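Selorm Atinga

1/ A few notes on keeping an old desktop going for a small office. Ours does invoices, label printing and one accounting program that won't install on anything newer.

2/ Back up first. Copy the whole drive to an external one, then open a few files from the copy. Ours came to 3050 invoices and a folder of scans.

3/ Write down the license keys before you change any hardware. The accounting program (Jaditz) asks for its key again after a board swap, and their phone line closes at noon on Thursday.

4/ Unplug it, hold the power button in for 6 seconds, then take the side panel off. Lay the case flat so you can get at the motherboard. 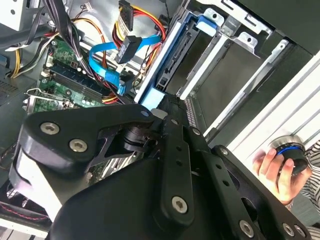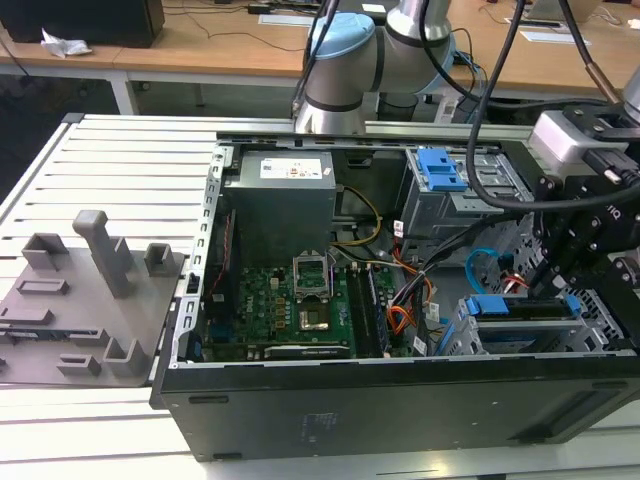

5/ Dust next. Short bursts of canned air, can upright. Hold the fan blades still with a finger -- spinning them fast is hard on the bearings.

6/ Memory is the cheapest upgrade. Check the board's manual for the type and the maximum before ordering. I bought two used sticks from Mansilla and one was the wrong speed. They took it back.

7/ If the clock resets every morning, replace the coin battery. Set the date again before you open the accounts -- we had 101 invoices go out with the wrong year.

8/ Still to do: move the label printer off its parallel cable. If anyone has used an adapter with an old Ilex printer, let me know which one.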